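Prukia seed exchange moves to dry storage after germination tests

The Prukia seed exchange will change the way it stores donated grain and vegetable seed from September, following a year of germination tests on its existing stock.

The exchange holds 1181 seed lots, most of them given by growers in the Prukia and Skitard districts. Until now the lots have been kept in paper envelopes in an unheated room. Tests run by Huiling Fan and Guangming Deng found that millet and barley kept this way lost viability faster than the same varieties held in sealed glass with a drying agent.

Samples were drawn from each lot and placed on damp paper at a steady temperature. For millet in sealed glass, 82 per cent of seeds sprouted. The figure for the matching envelopes was 40 per cent. Results for beans were closer, and the exchange will keep beans in envelopes for one more season while the trial is repeated.

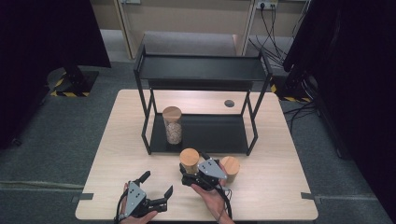
Moisture was the main factor, according to the report. Readings in the envelope store rose through the winter and did not return to their earlier level until late spring. Light had little effect on the varieties tested.

The drying cabinets will be supplied by Sterkivum, and lots will be transferred in order of age, oldest first. Growers who have asked for seed before the change will receive it in envelopes as usual. Requests made during the transfer may take longer to fill.

Baoshan Yin, who keeps the exchange's records, said each lot would be given a new label showing the year of harvest, the place of growing and the most recent test result. "The old labels give the variety and very little else," he said. "Some give only a surname."

Lots that fall below the minimum germination rate will be grown out on the Jiang trial plots next spring to produce fresh seed. Growers willing to take on extra varieties should apply to the exchange before the end of September.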